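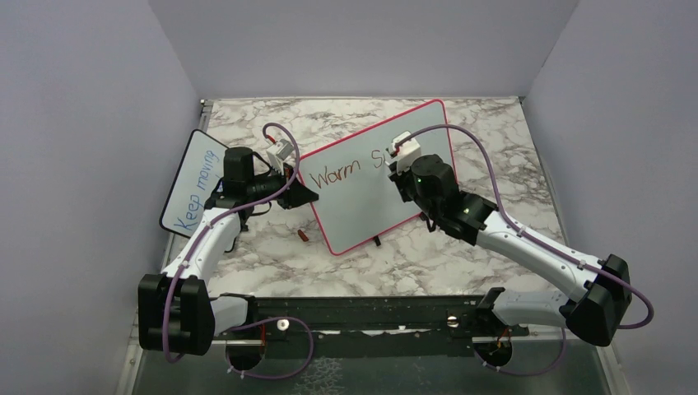 Whiteboards are only good for people who already have tidy handwriting, my sister-in-law told me when I said what I was going to write about this month. She may be right. My handwriting is not tidy in my own language, and in English it is worse, because I think about the spelling and forget the line. But I have used small whiteboards in my home for two years now, and I want to write down what I have learned.

It began in April of last year. I was working from the kitchen table and had paper notes everywhere, on the fridge, under the fruit bowl, inside books. I bought two boards from a shop called Skustari, near the old bus station. One is small and white with a dark border. The other is larger and has a bright border between red and pink, a colour I would not have chosen, but it was the last one. Neither of them hangs on a wall. I rent, and I am not allowed to drill.

So the small one leans and the large one lies flat. I was surprised how much this matters. When a board leans, you read it from far away, so it needs few words. "Keep moving" is a good sentence for a leaning board. I like it in blue, with joined letters, going a little uphill. My teacher at school used to say that a line which climbs belongs to a happy person. I don't believe this, but I do not correct the line when it climbs.

The large board is for when I sit down to write properly. On a flat board your hand can rest on the table beside it, and the letters come out much more even. I turn the board a little, the way we were taught to turn our exercise books, with the upper right corner pointing away. For a left-handed person it would be the other corner, I suppose. The difficulty is that your sleeve follows your hand. I have wiped away many good words with a cardigan.

About colours. For the large board I like a reddish brown more than black. It is softer to look at, and "warm" is a word that should be written in a warm colour, or so it seems to me. The cheap brown pens are very weak, though. I tried the ones called Nivum, which I bought in a box of 24, and after one summer I had thrown away nearly all of them. Blue is always the strongest in every box and I cannot explain why.

And then the caps! A marker cap on a marble pattern is a difficult thing to find if it is a pale one. Orange is easy. Black can be confused with a dark vein in the pattern if you are tired. I have tried to put the cap on the back end of the pen while I write, as everyone advises, but it makes the pen heavy and my letters become larger and larger until they do not fit. So my caps lie on the table, and I look for them afterwards.

For cleaning I use a dry cloth first and a slightly wet one once a week. The spray from the shop costs 600 in our money for a small bottle and smells like a hospital. If a word has stayed too long and does not want to leave, write over it with a fresh pen and wipe both quickly. This works 5 times out of 5 for me, but please try it in a corner first.

I would also like to say something about what to write. In the beginning I wrote lists: bread, bank, call the dentist. I stopped looking at them after three days. Now I write one short thing and leave it until I do not see it any more – then I wipe it and write another. My neighbours in the Kennedy building write the same way on a board in their entrance, and people stop to read it.

Next time I will try to draw straight lines under the words with a ruler. I have bought a metal one and it slides.

Last updated: 2021-10-17

Search this blog
Type and press enter

3 comments

Karla Arellano
The trick with writing over the old ink is true, I did it with a board from my office that had the same phone number on it for 70 days. It left a small shadow but you must know where to look.

jeredero
I am left-handed and yes, the other corner. The sleeve problem is much worse for us, we push the whole sentence away while we write it. I roll up my sleeve and start from the bottom line.

Anonymous
Which brown pens do you use now? You only said which ones were bad.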